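The Cork

I got the job at Plornell by telling the truth, and I still think that was an accident. Gordon Lemieux asked what I was good at and I said I used to decorate cakes at the grocery store. He wrote that down and underlined it. Then he asked to see my hands.

So now I teach robots. That's what I tell my mother, anyway. The paperwork says "demonstration operator," and what I do all day is hold a pair of handles and move them around, and the arm does what I do a split second later. I pinch, it pinches. I get the hiccups, it gets the hiccups. Then we wipe the recording of the hiccups and start over.

That November the task was corks. Little plugs, really, and the arm was supposed to learn to pick one up, carry it over and set it down without squashing it or flinging it at the window (I did that twice my first week, and I'm not sorry about the second one). Greltel wanted 2,000 good ones. A good one meant no hesitating and no second tries. Gordon said the robot would learn whatever I gave it, so if I dithered, it would grow up to be a ditherer.

I dithered anyway. I come from a long line of it.

The other operator was Ľubomír Malý, and he was beautiful to watch. He'd repaired clocks for years before this, and he never looked at his hands, just at the screen, humming something with no tune to it. He could do a whole morning without a single throwaway. I'd sit there with my coffee going cold and think, well, that robot is going to be Slovak, and good for it.

We had a game, Ľubomír and I. We'd pull up somebody's recordings without checking the name and guess who had been driving. You only get the robot's side of it, no faces and no voices, but you can tell. You really can! He goes straight down onto a thing like he's known it all his life. I come in from the left and stop for a tiny look around first. Gordon thought we were making it up until we got nine in a row.
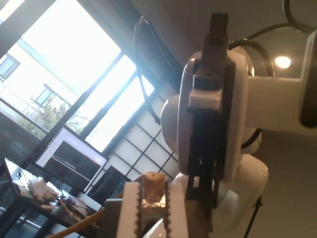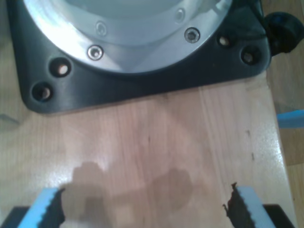

Then one Thursday Ľubomír didn't come in, and he didn't come in Friday either. Gordon said it was his wrist. He said it the way people say things when they've been asked to say them, so I didn't push. I just did my corks. I did Ľubomír's corks too, and I got pretty decent at it, and I hated every minute of being pretty decent.

He called me at home that Sunday.

"I'm not coming back," he said. "It's both hands now. They shake. Not always, but you don't know when."

I said something dumb. I think I said it could be the coffee.

"Three more weeks, maybe, I could have hidden it," he said. "But it would be in the recordings. It would learn the shake."

I told him I'd take a robot with his shake over a robot with my nerves any day of the week, and he laughed, and then we talked about his sister's place up in Prikby and whether the lake there freezes hard enough to walk on. He thought yes. I thought he should ask somebody before he tried it.

The training run finished a couple of weeks later. Gordon called everybody in to watch, which meant six of us squeezed in behind the desk, plus a man from Greltel named Long who kept his coat on the whole time. My handles were hung up on the wall. It felt wrong to be standing there with my arms folded. I kept wanting to help.

Gordon hit the key. The arm woke up, and it swung in from the left, and it stopped. Just for a second – a tiny look around.

"What's it doing?" said Mr. Long.

"Thinking," said Gordon, and he gave me a look.

My face was on fire. All those mornings, all that coffee, and there I was, out in the open in front of a customer, dithering. I was already working out how I'd say sorry.

And then it went down. Straight down, easy as anything, like it had known that cork all its life. It closed up and lifted and carried it over and let go so softly I didn't hear a thing. It did the next one the same way. A stop, a little look, and then that drop. My part and then his part, over and over, and I stood there with my hand over my mouth like somebody at a wedding.

Mr. Long asked if the pause could be taken out. Gordon said probably, if they wanted to pay for it.

I asked if I could have a copy of the video. It wasn't really allowed, so Gordon went to get himself a sandwich and left his screen unlocked, and I sent it to Prikby. I didn't write anything with it. I figured he'd want to guess.

He called before I'd even got my coat on.

"The beginning is you," he said.

"Keep watching," I said.

I could hear him put the phone down on a table, and then the humming.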